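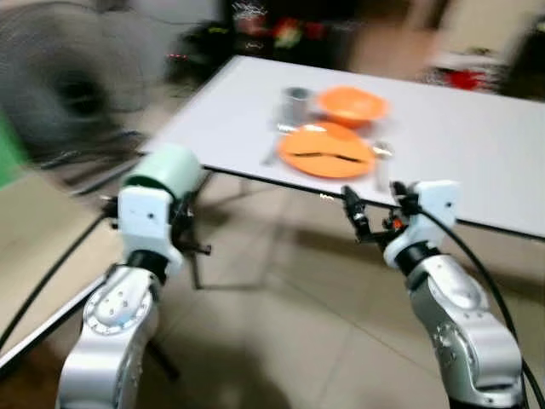
The Long Road to Buying in Avcombe

By Corrado Guerra
Apr 12, 2022

My wife and I looked at houses in Avcombe for the better part of two years before we bought one, and if you had asked me at the start I would have told you we'd be done by the end of the first summer. We had a loan letter, we had a list of wants written on the back of a seed catalog, and we had the kind of confidence you only get from never having done a thing before.

Avcombe, if you haven't been, is two towns sharing one name. There's the old part down by the mill pond, with narrow lots and deep porches and maples that have been lifting the sidewalks since my grandfather's day. Then there's the newer part up the hill, which everybody calls Konden after the farm that used to be there, and where the streets curve for no reason I've ever been able to learn. People who live in one will tell you very kindly why you shouldn't live in the other.

We started in Konden. The houses there are easy to like (closets! so many closets!) and the first one we walked through had a pantry my wife still brings up at dinner. It sold before we got back to the car. The second one went the same way, and by the third we had learned to bring a pen.

An Offer, and Then Another One

What I hadn't understood was how much waiting there is in it. You send in your number and your nice letter and then you go home and wash dishes and look at the phone. Our agent, a patient woman who worked out of the Mazza office on Mill Street, told us early on that we should try not to furnish a house in our heads until we had the keys to it. I nodded and went home and furnished it anyway. I had the armchair by the window and everything.

We lost one to a cash buyer and one to a family who offered $1000 more than we did. That last one stung, I'll admit. You lie there at night thinking of all the ways you might have found another thousand dollars, most of them involving the boat.
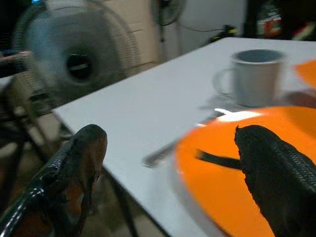

By then we had started driving through the old part of town on the way home, just to look, and that was how we came to notice the house at 774 Kosemside. It wasn't for sale. It had a green door and a side yard gone to raspberries, and a front step that leaned a little toward the street as though it were listening for somebody. My wife slowed down every time we passed it.

Then one evening in May there was a sign in the grass. We called from the curb.

It has no pantry. It has one closet upstairs that you have to enter sideways, and the inspector's report ran so long that our agent suggested we read it with supper instead of before bed. The gutters were poor, the cellar door stuck, and the wiring in the back bedroom was described with a word I had to look up. We asked the sellers to take care of the wiring and we took the rest as it stood, which I'd do again, although I would budget more for the gutters.

If you're out there looking now, I can offer a few small things. Visit the street after supper, when folks are home and the dogs are out. Run the shower and the kitchen tap together. Talk to the neighbor who is pretending to water something, for that's the person who knows where the rain goes. Ours told us about the low corner of the yard before we had even introduced ourselves, and she brought raspberry jam over the week we moved in, made from our own bushes, which she had apparently been picking for years.

She still picks them. We leave the side gate unlatched for her.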